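Ticket 2774
Product: Wudance hand-held gripper pair, head camera
Site: Pirkby
Opened by: Urmas Kalniņš
Assigned to: Nilton Zapata
Opened: 21 October 2025
Status: Closed, one follow-up

Problem as reported
Left gripper track jumps during recording. In playback the left hand moves sideways by a few centimetres and comes back, usually within half a second. Right hand is fine. Out of 146 demonstrations of the bottle task, Rekach rejected 51 at import with error 1501 (pose discontinuity, left). The arm trained on what was left reaches for the bottle and stops short of it.

Urmas Kalniņš
I have restarted the recorder and re-run the hand calibration twice. No change. The grippers open and close properly and the finger width reads correctly. It is only the position that goes wrong.

Nilton Zapata
Thanks. Please send one rejected take and one good take by the same operator. Also let me know which firmware is on the left gripper and whether the cube has been off its mount at any time.

Urmas Kalniņš
Both takes uploaded. Firmware is the same on both sides. The left cube came off in the spring and was put back with the two original screws. I checked them today and they are tight.

Nilton Zapata
I went through the rejected take. The jump comes when the operator turns the left wrist inwards, so the camera has only one face of the cube to work from. With one face the solver can settle on either of two angles, and it is flipping between them. The right side keeps two faces in view for most of the take, so it doesn't show up there.

Two things to try, in this order:
1. Check the left cube is on the right way round. The arrow on the base should point to the fingers.
2. In Rekach, open Tracking, then Hands, and turn on "hold last orientation". Leave the limit at the default.

Urmas Kalniņš
Arrow was pointing backwards. I turned the cube and recalibrated. Much better but I still get a jump in the start pose, before the operator has reached for anything. View from the head camera attached.

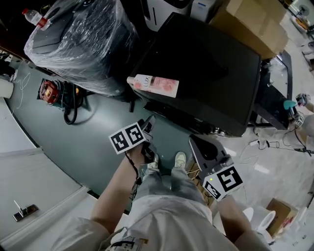 Nilton Zapata
The start pose needs both cubes clear and still for two seconds before the first move. Ask the operator to look down at the hands, as in your view, and then hold. I would also deal with the cable on the left gripper, which hangs down next to the arm. If it swings across the cube at the start, the solver loses corners and you get the same error. Tape it to the sleeve with enough slack for the wrist to turn. The LUX bottle on the edge of the black box can stay where it is.

Urmas Kalniņš
Cable taped at the wrist and the elbow. Two second hold added to the operator sheet. Ran a short batch with both operators and had no 1501 errors. Hold last orientation is on.

Nilton Zapata
Good. Please don't re-import the old rejected takes with the new calibration, as the cube was the other way round when they were recorded. I have passed the arrow marking to Hauksdóttir, who look after the mounts, and asked for a keyed base that only fits one way. Follow-up due in November. Closing this one.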